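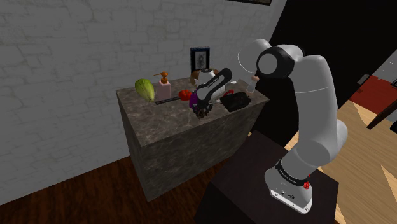

How to read a police statement before you share it

Start with who is talking. "Police said" can mean a chief at a podium or an unsigned post on the department's page, and the two don't carry the same weight. Find the original.

Next, split the text into what an officer saw and what somebody told an officer. The Murden burglary release of 25/01/2024 put the loss at 443 items in the first line. Four lines down, that number came from the store owner. Most of the reposts I saw stopped at line one.

Check the charge. Arrested, charged and convicted are three separate things – headlines mix them up all the time. Search the name in the Platemton court index and expect a wait of a day or two. If nothing shows up, write "arrested" and leave it there.

Be wary of "100 percent certain" from any spokesperson. Ask what was tested, and by whom.

Last, look for a correction. Departments often edit a post without saying so, so save a copy when you first read it.

Raimonds Vanags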